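**Baskets or trays for the snack table at the hall?**

**ronja_w** (Ronja Wikström)

Hi all, I've been landed with the refreshments table for the Trolgate open afternoon and I could do with some opinions. We had 50 people last February and it was a bit of a scrum, everybody reaching over each other for the crisps while the sandwiches sat at the back going curly.

So this time I want it to look nice AND work. I've got two wicker baskets, a couple of plain trays and a clear stand for bottles. My budget is 212 pounds for the lot, food included, so no fancy cake stands please! Would you put sandwiches in a basket or is that daft?

**pudding_lane**

Not daft at all, I do it every time. Baskets make shop sandwiches look like somebody cared. Keep them in their wrappers though, and only put a few out at once. A big heap of wedges slides about and the bottom ones get squashed.

**Old Veten Road**

I'm going to disagree with pudding_lane. Wicker is a pain. Crumbs get into the weave, and if anything leaks you're scrubbing it with a toothbrush the next day (ask me about the egg mayonnaise). Trays every time, wipe and done.

**pudding_lane**

But they're WRAPPED, Veten! What's going to leak?

**Old Veten Road**

People open them, have a look, and put them back. I've seen it.

**marmitefan27**

Blimey, what sort of parties do you go to?

Ronja, my two pence: line the basket with a napkin and you're both happy. More important is where things go. Drinks at the back because they're tall, and food you grab in front. And leave one tray with nothing on it, so people have somewhere to put things down while they sort themselves out. I learned that at the Nordin fundraiser when we had cups balanced on the windowsill.

**ronja_w**

Oh, I like the spare tray idea, thank you! I'm a bit worried it'll just look as if we've run out of something, though?

**marmitefan27**

For the first 10 minutes, maybe. Then somebody parks a plate on it and everyone gets the idea.

**brandar_bakes**

Agree with the tall-at-the-back rule. I'd go for a tiered stand for the bottles over a crate, you can see what's there and it takes up hardly any room. And put the bags of snacks well away from the sandwiches or you get a queue in one spot.

**ronja_w**

Right, I've had a go at a layout on the brown table. Be gentle. 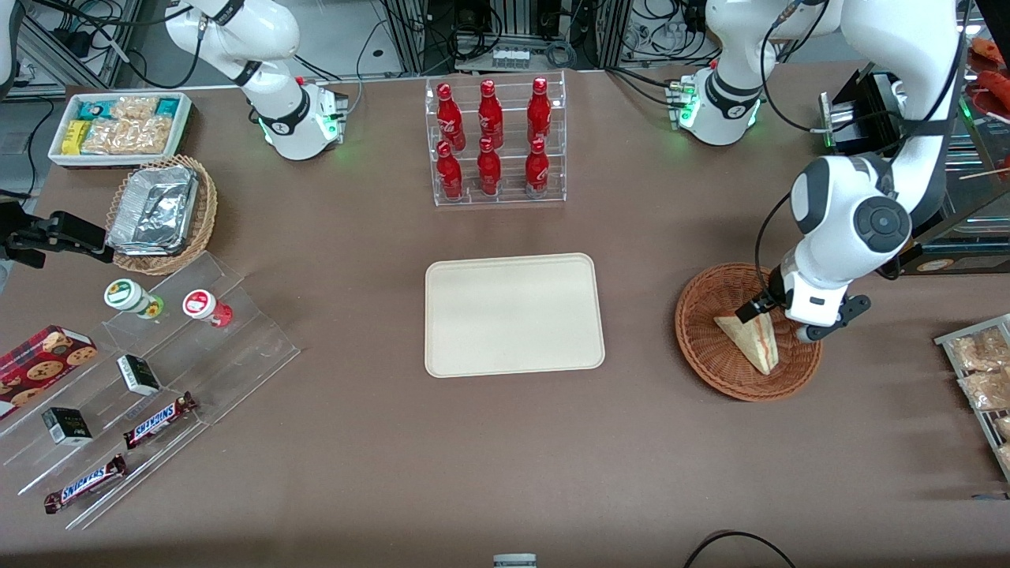 *Cokes in the stand at the back, snacks in the white tray, foil trays in the oval basket, one sandwich in the round basket to try it out.*

**pudding_lane**

Lovely! The red bottles look really smart like that. And the round basket is perfect for the sandwiches, told you so.

**Old Veten Road**

I see no napkin.

**brandar_bakes**

Good start. I'd swap the foil trays for something people want to eat and keep those under the table till you need them. It's a prime spot and all that crinkly silver does catch the eye a bit.

**marmitefan27**

I'd leave the foil where it is, myself. If they're for folk to take leftovers home in, they need to be out or they'll get forgotten. Maybe a little sign?

**ronja_w**

They are for leftovers, yes! A sign it is. Napkin is going in too, Veten, before you start. Does anyone know how many bags of ice I want for the drinks? There's only the tiny freezer in the hall kitchen.

**brandar_bakes**

Don't bother with the freezer, bring a cool box. I've got a spare one you can borrow if you can pick it up.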